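Rokard Emissions Preprocessor, version 3

I wrote the first Rokard because I was sick of hand-editing config files every time our inventory year changed. If you run a regional air quality model you probably know the feeling: you copy last year's run folder, change the dates in four places, miss the fifth, and find out the next morning that your August simulation was happily using January biomass burning. I did that more than once, and I have the deleted plots to prove it.

So, what you get. Rokard sits between your raw emission inventories and the model. You point it at a folder of NetCDF files, tell it what grid you're running on, and it regrids, converts the units, maps the species and writes out files the model can read without complaining. It also writes a plain text log of every scale factor it applied, in the order it applied them. I put that in for myself and it's the thing people email me about most.

Version 3 is a pretty big rewrite. The regridding is now mass-conserving by default (in version 2 you had to ask for it, and plenty of people didn't), and the species mapping lives in one table that you can open in any spreadsheet program. If a species in your inventory has no match in your mechanism, Rokard stops and tells you which one. You can switch that off with the skip_unmatched setting, but please read the log afterward!

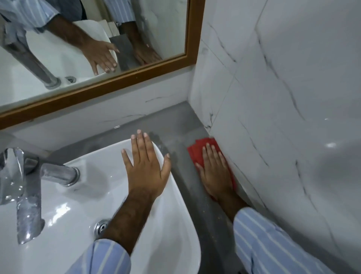 Speed is a lot better too. On my own desktop, a full year of hourly surface emissions on the Endmont test grid takes 27 minutes. Version 2 took most of an afternoon, and I used to just leave it going and find something else to do. Memory use depends on how many vertical levels you ask for – if you're only doing surface sources, 6 GB is plenty. Elevated point sources want more, and I'd suggest splitting the year into months if your machine is on the small side.

The test grid comes with the download, along with a small set of made-to-measure inputs, so you can check your install before you feed it anything real. Run the check script first. It compares your output against mine and prints the largest difference for each species. Tiny differences in the last digits are fine and come from the compiler. Anything bigger, send me the log.

Licenses are $300 per research group per year, and that covers everybody in the group on as many machines as you like. Students working on their own can have it free, just write to me from your school address. Updates are included while your license is current, and the version you have keeps working after it runs out – I don't like software that turns itself off.

A few things it doesn't do. There's no plume rise yet. It won't download inventories for you either, partly because the addresses keep changing and I got tired of chasing them. And Windows works only through the Linux subsystem. I've tried to build it natively and gave up, though I may have another go when the plume rise code is finished.

Last updated Mar 12, 2022

Related items
Rainer Grid Viewer
Drastby Boundary Condition Tools
Endmont Test Grid (separate download)
Rokard version 2 manual
Moving your config files from version 2 to version 3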